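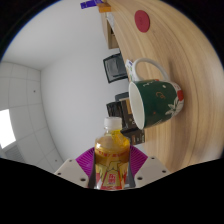 Nindorcombe, April 13, 2022

Notes for Tea at the Table, session two

Okay, last time we ran way over on leaf tea, so this one is all about the bottled stuff and what you drink it from. Yes, bottled tea counts! I drink plenty of it myself.

Start with color. Clear plastic makes it easy: the tea here is a yellow-amber that goes golden where the light gets it. Write down the color before you unscrew the cap (Lejla, I'm looking at you), then pour a little and write it down again. A glossy white interior like the one in the green mug is great for this, and a dark one is pretty hopeless.

Next, labels. Red, gold and white is a loud combination, and you'll taste with your eyes if you let it. Kulap Somboon covers her bottles with a sock when she runs this class in Ukum, and I may steal that.

Tasting order:
Room temperature first, 60 ml, no sugar.
Chilled second, same amount.
Warmed third, in a mug. I stop at 80 degrees Celsius. Don't heat it in the bottle, please.

Put your mug on a coaster if you're working on a wood table. Mine has rings all over it from July.

For next session, read page 58 of the packet and bring one bottled tea you've never tried. Fatos has the kettle.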